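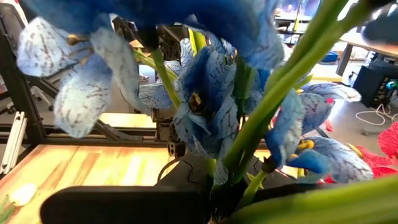 I gave up on fresh flowers in April, when the last bunch cost me 23 dollars and I'm allergic to half of what's in the shop anyway. So now I'm a fake flower person, and I'm fussy about it! What sold me on these blue irises is that the colour isn't flat. One is a deep cobalt with a slightly fuzzy, fabricky look, another has gone so pale it's nearly white, and they've got dark little veins and yellow stamens in the middle. My neighbour Azucena leaned in for a sniff (sorry, Azucena).

I did fluff the petals out a bit – bend them however you like, real irises are floppy too – and I'm still deciding on a vase. Mum's old grey jug is the favourite, though it's a bit short for those long green stems and I refuse to cut them. For dust I use a hair dryer on cool every few weeks. Next I want something orange for the hallway, maybe poppies, if I can find any that don't look like crepe paper.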